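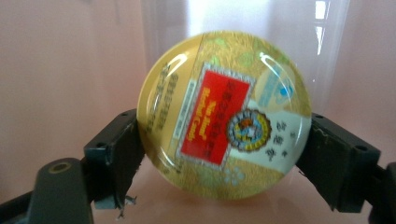
중고차 조회 시 트림·연식 필터 결과가 실차와 다른 경우

자동차 게시판 > 중고차 구매 > 조회·시세

축간거리
드로스빌(Drosville) 쪽 매물을 조회 중입니다. Skostine 매매단지 사이트에서 제조사, 모델, 연식, 트림 순으로 필터를 걸면 같은 차대번호가 서로 다른 트림으로 두 번 나옵니다. 가격은 40만 원 차이입니다. 하나는 중간 트림, 다른 하나는 상위 트림으로 표기되어 있고 주행거리는 동일합니다. 어느 쪽을 기준으로 봐야 합니까?

디퍼런셜
차대번호 기준으로 보시면 됩니다. 사이트 트림 표기는 판매자가 목록에서 직접 고르는 항목이라 신뢰도가 낮습니다. 제조사 고객센터에 차대번호를 불러 주고 출고 사양을 확인하십시오.

k_torque
윗분 의견에 일부만 동의합니다. 출고 사양은 출고 시점 기준입니다. 이후에 시트나 계기판을 상위 트림 부품으로 교체한 차는 조회 결과와 실차가 다릅니다. 중복 매물은 등록 대행업체 Economou가 예전 데이터를 지우지 않고 새로 올릴 때 자주 생깁니다.

디퍼런셜
교체 이력이 있는 차라면 상위 트림 가격을 줄 이유가 없습니다. 순정 부품이라도 배선과 모듈 코딩까지 맞춘 경우는 드뭅니다.

k_torque
드물다는 근거가 있습니까? 모듈 코딩은 진단기로 읽으면 바로 나옵니다. 가격 판단은 그다음 문제입니다.
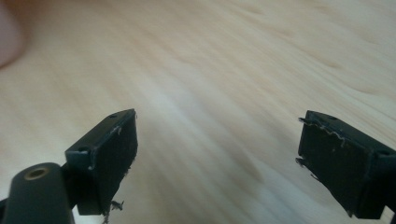
연식과 최초등록일

축간거리
답변 감사합니다. 추가 질문입니다. 필터의 연식과 등록증의 최초등록일도 맞지 않습니다. 12월 등록 차량인데 사이트에는 다음 해 연식으로 나옵니다.

냉간시동
정상입니다. 모델 연도와 등록 연도는 다른 값입니다. 연식 변경 모델이 연말 전에 출고되면 그렇게 표시됩니다. 보험 조회와 시세표가 각각 어느 값을 쓰는지만 확인하면 됩니다. Romport 시세표는 모델 연도 기준이고, Skostine은 매물마다 섞여 있습니다.

디퍼런셜
Romport도 수입차는 등록 연도로 잡힌 항목이 있습니다. 기준이 하나라고 단정하면 안 됩니다.

냉간시동
수입차는 제외하고 쓴 말입니다. 질문하신 차는 국산입니다.

축간거리
국산 맞습니다. 금요일에 실차를 보고 왔습니다. 진단기로 읽은 결과 계기판 모듈은 중간 트림 품번이고 시트도 출고 사양과 같습니다. 상위 트림으로 올라온 쪽이 오기였습니다. 판매자에게 중복 등록 건을 알렸고 낮은 가격 쪽으로 정정하겠다는 답을 받았습니다. 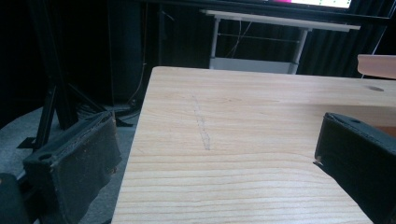
다만 성능점검기록부의 점검일이 매물 등록일보다 앞섭니다. 기간은 20일 차이입니다. 주행거리 변동은 없고 하체 누유 항목은 양호로 되어 있습니다. 계약 전에 재점검을 요구하는 것이 일반적인지 궁금합니다.

k_torque
요구할 수 있습니다. 비용 부담 주체를 먼저 정하십시오. 재점검을 한다면 리프트에 올린 상태로 변속기 오일팬과 등속조인트 부트를 직접 보는 쪽을 권합니다. 기록부의 양호 표시는 점검 당시 상태일 뿐입니다.

냉간시동
그 정도 간격이면 저는 재점검 없이 시운전만 합니다. 냉간 시동음과 저속 변속 충격을 확인하고, 같은 구간을 2회 주행해서 비교합니다.

k_torque
시운전으로 미세 누유는 확인이 안 됩니다.

축간거리
리프트 점검으로 잡았습니다. 비용은 제가 부담하고, 누유가 나오면 판매자가 환급하는 조건을 특약란에 넣기로 했습니다.

문의: 게시판 관리자 | 게시물의 저작권은 작성자에게 있습니다 | 맨 위로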